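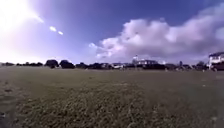

Bare, muddy-looking patch on grass field, when to reseed?

Tallgate
We look after a school field with a worn corner, nearly 30 square metres. Is August too early to seed?

Menzies
Late August is fine if you can water it. Fork it over first, rake level, then sow ryegrass at 30 g per square metre. Keep people off until you've mown it 2 times — longer if it's been dry.

Mindar
just chuck seed down, ours came up ok

Mindano
Check the drainage before buying seed. We sowed the same corner every year and lost it every winter until the ditch was cleared.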